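News > Staff Newsletter > Around the Building

Grippers, green bottles and my sore shoulders: a month on the table team

By Agnes Haugen

When the sign-up sheet for the table team went up in the break room, I walked past it for most of a week. I've been in room setup at Ostden long enough to have opinions about how a napkin should sit, and the notion of teaching a machine to do it made me grumpy. Then my supervisor mentioned it was a seated-or-standing job with no carts to push, and my knees signed me up before the rest of me had finished thinking!

So, a month in, I've been asked to write something for the newsletter, mostly (I suspect) so people will stop asking me in the elevator.

The short version is that Ostden wants robots to take over part of the table resetting in the lounges. You all know the job. Somebody has their coffee, the coaster ends up on the chair, the flowers get shoved to one side, the napkin basket is upside down, and one of us comes through and puts it all back. Then we do the next one. The program is called Zokilum, a name I can now spell without looking, and what it needs before any robot touches a lounge is a great big pile of people doing the work properly.

That's us. We wear the straps, we hold a gripper in each hand, and we do with two fingers what we've always done with ten. Pick up the coaster, put down the coaster. Stand the bottle up. Move the basket over and don't lose the napkins. The system keeps track of where the grippers go, using the printed black and white squares stuck on them, and those runs become what the robot learns from. Each run goes in the log with a number. A good one gets kept and a clumsy one gets tossed, and I had a lot of tossed ones in my first few days.

You would not believe how hard a coaster is. It's flat! It lies there! With your own hand you'd slide it to the edge and pinch it and never think twice, and with the grippers I chased one around the table like a kid after a hockey puck. Eetu Kinnunen, who was on the first shift of the program and is very patient, told me to quit trying to be fast and come in low from the side. I came in low from the side. It worked about one time in three, then half the time, and now I hardly notice it.

We do a few different setups. My favorite has the woven basket and the flowers, and a little potted plant that I've grown protective of. The flowers are the fake kind, and they're a pain, all stems and petals going every which way, so you have to decide which bit you're going to trust. The green bottle likes to roll if it's on its side. I talk to it.

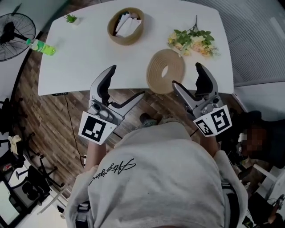 Is anybody losing their job over this? Management has told us in writing that room setup hours stay where they are through the end of the year, and that the robots, when they come, will start with the evening lounge resets that we have trouble staffing anyway.

I put that in plainly, as it's what most of you stop me about. I asked it myself at the first meeting, before I'd even sat down. Do I know what happens after the end of the year? I don't, and the people I asked didn't pretend to know either. I'd rather have had a longer promise. I've written that on the feedback form and I'd encourage you to write it on yours.

What has changed already is the day. On setup I used to be on my feet and moving from the minute I clocked in, up and down the halls, and I'd see half the building. On the table team I stay in one room. It's quiet, there are people at the computers, the blinds are usually down, and I do small things over and over. Some folks love that. I get restless by mid-afternoon and have to go look at the parking lot for a few minutes. My knees are better than they've been in years, but my shoulders have been letting me know about it, from leaning over and holding my arms out. We asked for shorter turns and got them: 16 runs and then you swap out, no arguments. It helped a lot. If you're tall, ask for the table to be raised before you begin, and don't be polite about it like I was.

The pay is the same rate as setup, plus the training bump if you finish the full block. A full block is 600 runs. I'm at 347 kept ones as I write this, and I check that number more than I check the weather. Please note that tossed runs don't count toward the block but you do still get paid for the time, which was not clear on the sign-up sheet and caused some heartburn.

There's a side of this I didn't see coming. To teach something, you have to decide what right looks like, and we had never agreed! I put the basket at the back of the table. Eetu puts it in the middle so people on both sides can reach. The morning crew had been turning the flowers to face the door for ages and the evening crew turned them to face the window, and everybody thought everybody else was being sloppy. We spent a whole meeting on it, with a good deal of feeling, and what came out was a one-page sheet that we now use in the real lounges too. (Basket at the back. I'm not gloating.) The sheet also says what to do with things guests leave behind, and that part's been wanted for years.

I do think it matters that people who do this work are the ones showing how it's done. The earlier plan, as I understand it, was to hire the whole thing out to a firm called Biltetti and have them send us something finished. I've nothing against them. But they wouldn't know that a basket lifted by the rim comes back with a bent rim, and I do, on account of having bent a few.

I'm less sure about how the robots will be with guests around. Right now a person resetting a table gets asked where the restroom is, or whether the cafe's still open, or to take a picture of somebody's grandmother. That's never been on anyone's task list. I brought it up with the Bae floor staff, who'll be getting the first machines, and they'd been thinking the same. They've asked for a person to stay on the floor whenever a robot is out there. I haven't heard the answer yet, and I'll put it in the next issue if I do.

The next group starts in April and there are 7 spots. You don't need to know anything about computers. You need steady hands, sleeves that push up easily, and some patience with a coaster. The sheet's back up by the microwave, or catch me at lunch.

Comments (4)

SetupSue: Thank you for asking the hours question out loud. End of the year isn't very far off though. I'd like to see that in the next all-staff.

Eetu K.: For the record I still think the basket belongs in the middle.

Marty on evenings: Can you split a block between two shifts? I can only do Tuesdays and whatever's left over.

Agnes Haugen: Marty, yes, they let one of the ladies do that. Put it on the sheet next to your name so it doesn't get missed.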